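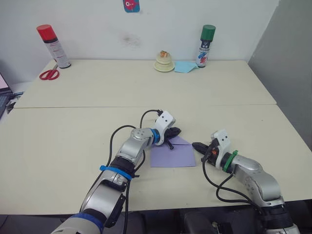

K. Lim

3.2 Workspace rules for two-arm paper handling

The rules in this section were drafted at the Grellthorpe lab for trials in which two arms handle a single sheet of paper on a shared table. They extend the Flivura bench checklist, which was written for one arm and says nothing about grippers that meet over the same object.

Rule 1 covers the approach. When both grippers are within reach of the sheet, only one may be in contact at the start of a fold. The other holds above the surface until the first has stopped moving. Operators call out the change of hand and write it in the trial log.

Rule 2 covers identification. Each arm carries a coloured ring at the wrist, blue on the left and green on the right (Figure 4). Log entries use the colour of the ring, as left and right were often mixed up by staff standing across the table. 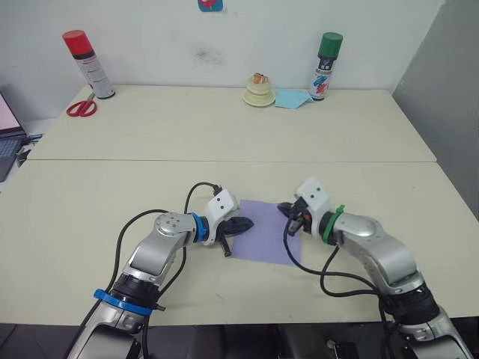 Figure 4. Both grippers at the lavender sheet, with the wrist rings in view.

Rule 3 covers cables. A cable may loop over its own arm or rest on the tabletop, but it must stay clear of the sheet through the full range of motion. The operator checks this by hand-guiding each arm at low speed before the first trial of a session.

Rule 4 covers other items. Scissors, spray cans and similar things may stay on the far table, behind the seam between the two tabletops. Nothing except the paper is allowed on the near table within 20 cm of the planned fold.

We applied the draft to 114 trials. The log was complete in 99 of them. Most of the gaps were under Rule 1, where the change of hand was called but not written down. The Kaltelska version of the form adds a tick box for this step.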